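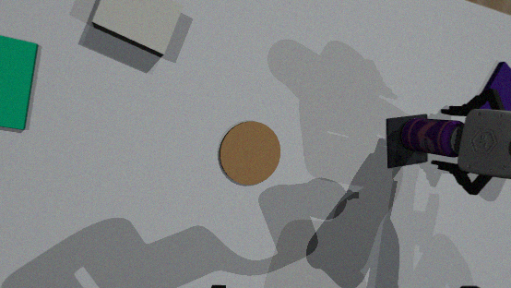 4.2 Planning the equipment budget

Before we asked Verix for a quote on a second arm, we spent a good while in simulation, and we're very glad we did. Figure 3 shows one of the rendered tabletops, with the gripper pointing toward a flat tan disc and a green block off to the far left. Tadhg Ó Conaill ran 300 such layouts – patiently, bless him – so that we could see which purchases would earn their keep. We set aside $605 for spare fingers and put off the larger gripper until the pilot at Lisen is finished.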